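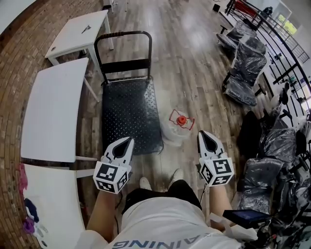

Ivone Barbosa has been moving other people's furniture for most of her working life, and when I told her I had come to be persuaded about flatbed carts she laughed at me. I had spent part of December reading what removal firms and office suppliers say about them. According to Grikatent, whose leaflet I had in my bag, the right cart will "transform the way your team moves". I wanted to hear from someone who pushes one.

"It's a plank on wheels with a handle," she said. "If your team moves badly now, it'll move badly with a plank on wheels."

We met at Rampersad, the Cludcombe workshop and hire store where she runs the floor. She agreed to talk on condition that I didn't write anything that sounded like an advert. There was little danger of that. I have owned two carts. One went rusty in a shed and the other took a piece out of my heel in a car park, and I have carried boxes by hand ever since.

Her view is that most people buy too big. They picture the largest thing they will ever shift, a wardrobe or a chest freezer, and choose the deck to suit. Then they find that the cart won't turn in their hallway.

"Measure the doorways first," she said. "Then measure the lift, if there's a lift. People come in here knowing the weight of their piano to the ounce and they've no idea how wide their own front door is."

I asked about weight limits. The Grikatent leaflet gives 370 kilos for its middle model, a number that seemed to me to have been chosen by somebody sitting down. Barbosa didn't dismiss it, quite. She thinks such figures may well be true of a cart standing still on a level floor with the load spread evenly.

"But who's got that? You've got a kerb. You've got a filing cabinet with all the paper left in the bottom drawer. I tell people to halve it, and they look at me as if I'm trying to sell them a bigger one."

Is she?

"We hire them out. I don't care which one you take."

The patterned metal deck is another thing I have my doubts about. Diamond plate, they call it, the raised pattern you see on lorry steps and loading bays. It looks tough, and I suspect that is a good part of its appeal. Does it hold anything in place?

"Your feet, a bit, if you're daft enough to stand on it," Barbosa said. "A cardboard box will slide on it if you brake hard. A plastic crate will slide on it if you look at it. Put a blanket down."

She is firm about blankets and old cloths in general. A pile of coloured rags, whatever has come out of the wash, is worth more to her than any accessory in the catalogue. They go under things, between things and over corners. She has no time for the fitted rubber mats Jenton sells, which she says curl up at the edges within a year. I had no way of checking that and I put it down here as her opinion.

Zoila Apaza joined us halfway through with a mug of tea and a different point of view. She fits out classrooms and meeting rooms, and her days are spent with tables, the long white curved sort that get pushed together in waves to make people feel they are collaborating. I said I had never met anyone who collaborated better round a bend.

"They're horrible to move," she said. "A straight table, you take the legs off, you stack it flat, finished. A curved one has got its weight somewhere you don't expect. You lift it and it swings."

Apaza likes carts more than Barbosa does. Without one, she says, her back would have gone long ago. Her last big job before the holidays had 164 tables in it, and two people did the lot. I asked whether a cart had really made the difference or whether it was simply two people who knew what they were doing. She thought about this for longer than I expected.

"Both. Give me the cart and someone who's never done it, and I'd want to go home."

The two of them disagree about handles. Apaza prefers one that folds, so that the cart slides flat into the van. Barbosa says anything that folds will one day fold when you don't want it to, and she has the scar on her thumb to prove it. They do agree that a crossbar part of the way down is useful for leaning tall things against, and that pulling a loaded cart behind you down a slope is asking for trouble.

I tried to get a price out of Barbosa. What should a household pay for something it might use twice a year?

"Nothing. Borrow one."

And if there's no one to borrow from?

"Then hire it for a day. I had a man spend 1469 pounds on a powered one to move his mother out of a flat. Ground floor! She had six boxes and a bed."

Apaza said she would have bought it off him afterwards. Barbosa said that he had tried to sell it to her, and that she had offered him a cup of tea.

I went away still not wanting a cart. I did ask what they charge for the small one over a weekend, because there is a chest of drawers on my landing that has been in the wrong room since we moved in. Barbosa asked me how wide the landing was, and I had to say I would ring her back.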